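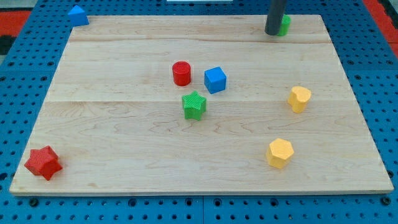 Printed shape blocks on a jointed wood board, blue pegboard underneath.

About Us

Posted in: Company / Who We Are
January - by the Skaltudmont workshop
2 min read

Skaltudmont makes small sorting blocks and the flat boards they are used on. The workshop is in Podby, in two rooms on the ground floor of the former Gajewski joinery. Printing and finishing are done in the back room, board work in the front.

The current range is called Tomby. It covers cylinders, cubes, stars and hearts, in red, blue, green and yellow. All pieces are straight-sided, so a shape reads the same at the top face as at the base. Layer lines are left on the side walls. Sanding them off was tried on an early batch and dropped - the ribbed surface is easier to grip and does not show fingerprints. Cube edges get a small radius.

Boards are glued up from planks and cut to a rectangle. Knots and streaks are accepted if they are sound and flush with the surface. Seams between planks remain visible and are checked with a straightedge before finishing. A board that rocks on a flat table goes back to the saw.

Most orders come from preschools, occupational therapists and after-school clubs. The minimum order for loose blocks is 30 pieces, in any mix of shapes and colors. Orders over 300 pieces are printed to schedule and take longer; a ship date is given with the quote. The largest single order so far was 1,666 pieces, split across three deliveries.

Replacement pieces are sold singly. State the shape, the color and the batch code from the packing slip, as yellow in particular has shifted slightly between filament lots.

Boards should be wiped with a damp cloth and dried flat. Blocks can be washed by hand in lukewarm water. They should not go in a dishwasher or be left on a radiator - the plastic softens and the points of the stars go first.

The workshop has no showroom. Orders can be picked up at the side door until 7 in the evening by arrangement.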